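Ticket 562 -- Reminder texts for breast imaging follow-ups going out with the wrong interval
Status: Resolved, watching
Site: Drandthorpe clinic
System: Morameck (recall and reminders), fed by Ement (reports)

What got reported

Front desk at Drandthorpe messaged me a little after 8 a.m. to say a patient had called in upset. Her ultrasound report said short-term follow-up in six months, and our reminder text told her to come back in six weeks. She figured something had changed on her results and hadn't slept. So, okay, that one goes straight to the top of my pile!

I called the desk back and got the patient's report up while we talked. The report was fine. The radiologist's wording was fine. The recall entry in Morameck said 6 W where it should have said 6 M. The desk phoned her right away and read her the actual recommendation, and the lead nurse offered her a call too, which she took.

First guesses (wrong ones)

My first thought was a typing mistake, since we used to key these in by hand back before Ement. But the entry showed the import account as the author, so no person had touched it. Second thought was the text template. I sent myself three test reminders from the template screen and all three came through with the right interval, so the template was just repeating what it was given.

Then I lost most of an hour on time zones. Don't ask. I was convinced a date was rolling over somewhere and it just wasn't. 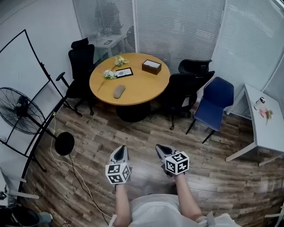
By lunch I'd gone back to basics and pulled every breast imaging recall created since the June update. That came to 57 entries. I read each one next to its report, which is slow going but I didn't trust a search to catch this. Of the 57, there were 4 with the wrong unit, including the one we already knew about. All 4 were months turned into weeks. None went the other way, which was a big relief -- a text that's early is upsetting, but a late one on a follow-up scan is the kind of thing I really don't want to find.

What the 4 had in common

Every one of them was dictated as "six mo." or "6 mo" in the recommendation line, where most of our radiologists say the whole word. Ement sends that line over as plain text and Morameck looks up the unit in a little table. The June update replaced the table, and the new one has "month", "months" and "mos" but no plain "mo". When Morameck can't find a unit it falls back to the site default. Drandthorpe's default is weeks, left over from when the clinic used the recall module for wound checks and nothing else.

I checked the same table at the Bermúdez office. Same gap, but their default is set to months, so they'd never have noticed. I ran their list anyway and it was clean.

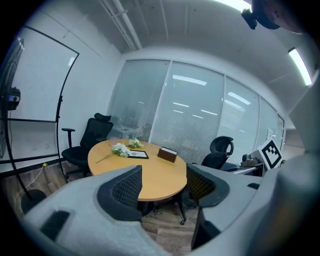

Fix, in the order I did it

1. Paused outgoing breast imaging reminders at Drandthorpe at 1:40 p.m. Nothing else was paused.
2. Corrected the 4 entries by hand, with a note on each one pointing to this ticket.
3. Added "mo" and "mo." to the unit table at both sites. You need both, the period counts as part of the word.
4. Changed the fallback at Drandthorpe from weeks to "hold for review". Anything it can't read now lands in the desk's work queue and no text goes out.
5. Sent 2 made-up reports through on the test patient, one with "6 mo" and one with "6 mnth" spelled badly on purpose. The first came out as six months and the second got held.
6. Turned reminders back on at 4:15 p.m. and stayed to watch the evening batch. It went fine.

Patients contacted

Of the other three, two had already gotten a text and one hadn't. The nurse line called both and left a letter on the portal as well. One of them had booked the early visit, and she's been moved to the right date. Any questions about what a report means go to the nurse line, please, not to me or the desk. I can tell you what the software did and that's where my usefulness ends.

Still open

I've asked Morameck support whether the table gets overwritten on the next update. They said they'd check. Until I hear back, assume yes, and look for "mo" in the table after every update -- it's under Recall, then Intervals, then the tab marked Units (the screen loads blank the first time, just click it again).

Wound checks at Drandthorpe will also hit the hold queue now if the unit is missing. The desk knows. If the queue gets silly, reopen this one and don't start a new ticket.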